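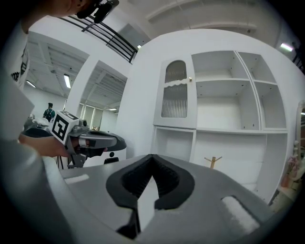 Ticket: white cabinet unit, shelves and glass door
Opened: 27th October
Site: Drandport showroom, back room
Product line: Atton storage, supplied by Cullura
Status: open, waiting on parts

Reported problem

The shelf in the wide middle compartment rocks when anything is set down toward the front. The glass door swings open by itself overnight. The little wooden tree stand has been moved out of the lower compartment twice because it tips when the door bangs.

Log

Entry 1. Emptied the upper compartments and checked the middle shelf with a level. It sits 3 mm low at the front right corner. Pulled the shelf and found one pin of a different diameter from the others. It went into the hole by hand and came out the same way. The hole itself is clean, no crumbling at the edge.

Entry 2. Swapped in a pin from the spare bag. Better, but the bag only had 2 of the right size and one of those is bent. Loaded the shelf with 40 pounds of books for an hour and it stayed level. Took the books off again and left a note on the shelf asking people to keep it light for now.

Entry 3. Looked at the door. Both hinges are tight. The frosted panels do not rattle and the brass knob is firm. The door drifts open from any position, so the cabinet is leaning forward. Put a folded card under the front edge as a test and the door stayed where it was left. Card removed, it is not a repair.

Entry 4. Asked Cullura for a pack of 16 shelf pins and a set of thin leveling shims. They confirmed the pins are in stock. The shims come from the Nwachukwu warehouse and ship separately, so expect two boxes.

Entry 5. Tree stand. Tried it on the white table and it stands without rocking, so the base is flat enough. The tipping is down to the cabinet floor sloping forward. It can go back in the lower compartment after the shims are fitted. Until then leave it on the table and keep it away from the front edge.
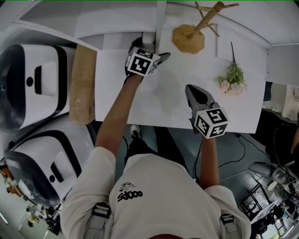 Can the same shelf pins be used in the small cubbies on the far right?

Use the same size there. The holes match the ones in the wide compartments. Push each pin in until the collar meets the side panel, and set all four at the same height before putting the shelf back.

Still to do

Fit new pins in the middle compartment, all four, and throw the odd one away.
Shim the front edge and check the level side to side as well as front to back.
Leave the glass door half open overnight and write down where it is in the morning.
Put the tree stand back.

Reopen under the same ticket if the door starts drifting again after the shims are in.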